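Seam across a two-section tabletop catches plates

Saqib Tarar
posted 30 July 2026

I have a long cream table made of two tops butted together lengthwise, so the joint runs parallel to the wall. Each top is 70 cm deep. The joint is faint, but when I slide a plate toward the far side the foot ring clicks on it. A straightedge shows the far top sitting slightly lower for almost 50 cm on the left and level everywhere else. Shim the legs or fill the joint?

Humaira Orakzai

Do not fill yet. Filler in a joint that still moves will crack. Clamp a straight batten under both tops, across the seam, at the low spot. Snug the clamps, check with the straightedge, then screw the batten on. Screws must be shorter than the batten plus the top. Mine are 13 mm into the top.

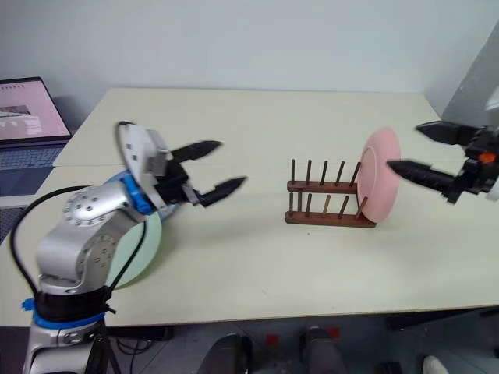 Once the heights match, wipe the joint clean and run a thin bead of color-matched flexible filler. Scrape it flush after it cures. Shimming legs only helps if the whole section is low, and yours is low at one end.

Irfan Jafri

I put a tablecloth on mine. Works.

Gemma Cattaneo

Agree with the batten. Use 2 if the low stretch is as long as you say, one near each end of it. Also check the floor under the left legs. Mine had dropped and the step came back in July.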